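The Drawer at the End of the Hall

Every house in Grirstead seems to have one. It holds the spare chargers, the odd brackets, the key that fits no lock, and the toy that belongs upstairs. Edvin Midtbø has spent years sorting other people's, and he says the trouble usually starts with the drawer being too deep.

"Things go down and stay down," he says. "You buy a second adapter when the first one is under the batteries."

Midtbø runs a small home organizing business called Solheim from a brick house built in 1824. The rooms are narrow and there are few closets, so he had to learn on his own mess first. His method is plain. Empty the drawer onto a table. Put back only what was used since March. Everything else goes in a box marked with the date, and the box waits in the hall for 30 days.

What goes back goes into a tray. He likes white plastic with high sides and slots for dividers, and he leaves most of the dividers out for the first week. People tend to set up the compartments before they know what they own, he says, and then they have a slot for pens and no pens.

Hendrik Jacobs, who lives two streets over in Arnwood, tried it this fall. His family had 3 drawers of this kind and now has one. The chargers took the longest. He plugged in each one, taped a label on the ones he could match, and took the rest to the recycling counter at Vimlow.

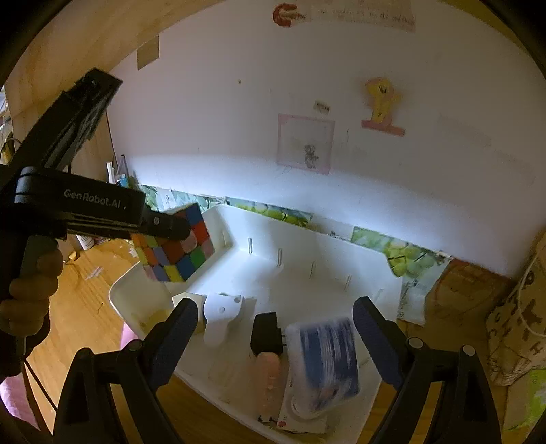 A Rubik's cube at the rim of a white organizer tray, with a black power adapter among the small things inside.

Toys are the hard part. Jacobs wanted them all out, and his kids did not agree. They settled on one low compartment for anything that gets picked up daily - puzzles, mostly - and the rest went back to the bedrooms.

Midtbø thinks that is fine. He tells clients to check the tray every 2 weeks and to pull out loose wrappers and paper scraps first. It takes a few minutes, and most people do it standing up with a cup of coffee in the other hand.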